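Londidora opens applications for its spring workshop grants

October 7, 2022

Londidora, the regional association for small workshops and makers, today announced that applications are open for its next round of workshop grants. The programme will support 50 businesses in Samance and Farard with the cost of rent, training and shared storage.

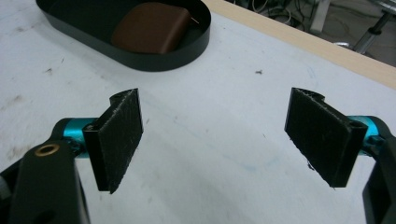
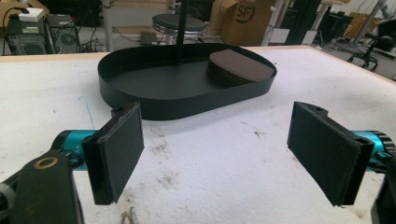
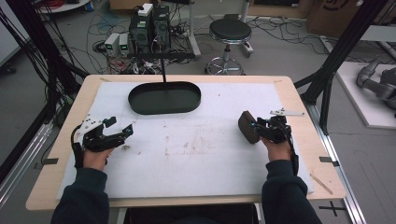 At the table. All pictures: Londidora.

The grants are open to sole traders and to firms with no more than 8 employees. Applicants must have traded from premises in either town for at least one full year. Businesses that received support in the previous round may apply again for training costs only.

In the last round the association received 104 applications and made awards to 57 businesses, among them bakers, upholsterers, printers and instrument repairers. Most of the funding went towards rent. Following comments from members, the new round sets aside a separate sum for apprentices' travel between Samance and Farard.

The programme is run jointly with the Boonchu Foundation, which has met half of its costs from the start. The foundation will also hold advice sessions on book-keeping and leases for all applicants, whether or not they receive an award.

Forms may be collected from the Londidora office in Samance or requested by post. Decisions will be sent in writing, and the first payments will be made in May.

Notes to editors

Londidora is a non-profit membership body. Interview requests should be sent to the press office in Samance.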